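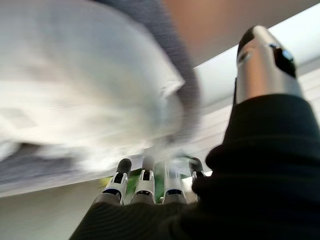
Figure 4. Wrist camera view, hand open, with a pale item moving above the fingers.

4.2 Running the demonstration for visitors

Read this section before the doors open. The Fitemstead open day in November used these same steps.

1. Set the barrier 900 mm from the edge of the table and lock its feet.
2. Switch on the Fokia controller. Wait for code 2165 on the panel.
3. Check the black knit cover on the hand. It must sit below the finger joints — pull it down if it has ridden up.
4. Put the wrist camera view on the visitor screen.
5. Select program 91 and press Start. Keep one hand near the stop button until the program ends.
6. Let visitors ask questions between runs only.

Note: Fast movement blurs the wrist view. Lower the arm speed on the Zindier tablet if visitors want to follow the fingers on screen.

Caution: Do not let visitors hand items to the robot. Place each item on the table yourself, with the arm paused.

If the panel shows any other code, leave the arm off and call Selorm Abubakari. Guido Sorrentino keeps the spare covers in the Lazarević cabinet.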